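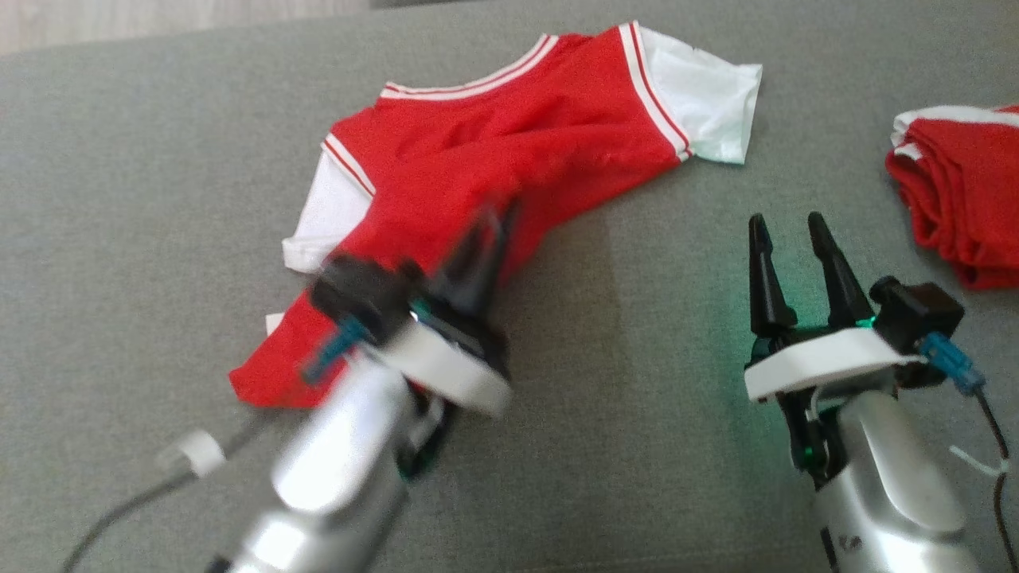 Page last changed: Aug 12, 2021

3 min read

Re: Bandavau folding kit, is it worth the rental?

Hello all,

I promised to answer the question below after we had used the kit for some weeks. My first answer was written in July and it was too short, so please take this one instead.

> We are a small laundry for sports clubs and we got an offer from
> Arnberg for the Bandavau kit (two arms, grippers, cameras, software).
> The salesman says it folds T-shirts from a pile without
> any fixture. Has anyone on this list used it with real clothes and
> not the demo shirts? I would like to know about the speed, about
> the grippers, and what is not in the price.

We are also a small place. We rent the kit from Arnberg, on the 12-month contract, and we use it mostly for club shirts: one color for the body, another for the sleeves, some trim at the neck. The shirt is laid down crumpled, the two arms open it and fold it, and the finished one goes to the side.

About the speed. The arms are fast when they move, but they do not move all the time. Between two grasps the software thinks, and this pause is longer when the shirt is bunched in the middle. In a normal hour we get 40 folded shirts. A person in our shop makes more than that, without hurry. So if you buy it only for speed, I would say no. For us the point is that it works in the evening, when we have only one person in the building and she is busy with the dryers.

About the grippers. The black fingers which come with the kit are good on cotton. They pinch the cloth and do not slip. On thin polyester they often take two layers at once, and then the sleeve is folded inside and you must start again. Arnberg sells softer fingers made by Frade, and we tried one pair on loan. They were better on the thin shirts and worse on thick collars. We went back to the normal ones, because to change fingers in the middle of a shift is not practical.

Contrast trim helps very much. A red shirt with white sleeves is almost the easiest thing you can give it, the software finds the shoulder seam quickly. A plain black shirt is the hardest. We asked support and they told us to train it more on our own shirts. This is possible, you guide the arms by hand and it records, but they recommend 1000 recorded folds for a new type of garment. We stopped at a smaller number and the result was acceptable – only the left sleeve is sometimes untidy.

The surface is important too and the manual says nearly nothing on it. On a smooth table our shirts slid away when one arm pulled. With a gray woven fabric under them they stay in place. Please choose a color which you do not have in your clothes.

Cables: look at the route of the wrist cables on the first day and not after the first problem. Ours were delivered with too few clips. One cable rubbed on the table edge until the arm stopped with an error, and we waited four days for the new cable. The clips cost almost nothing.

What is not in the price: the table, the installation, and the second year of software updates. Installation was 2000 in our case, for one day and a half. The technician was polite and knew the product, but he had never seen a laundry from inside, so we had to explain why a fan near the table is not a good idea.

We had also an offer from Urer for a closed folding machine. It is much quicker, but you must feed each shirt flat and by hand, so a person stands there the whole time. If you have a big volume of the same shirt, I would look at that one first.

My advice to the person who asked: send Arnberg a bag of your own shirts, unwashed samples are no use, and ask to be present when they run them. They agreed to this for us when we insisted. And ask for the short trial – it is not on the price list, but it exists.

We keep ours until the contract ends. I have not decided about the second year. If somebody has got good results with long sleeves, please write to the list, ours are folded wrong every second time and I do not know if it is our recording or the software.

Best regards from the laundry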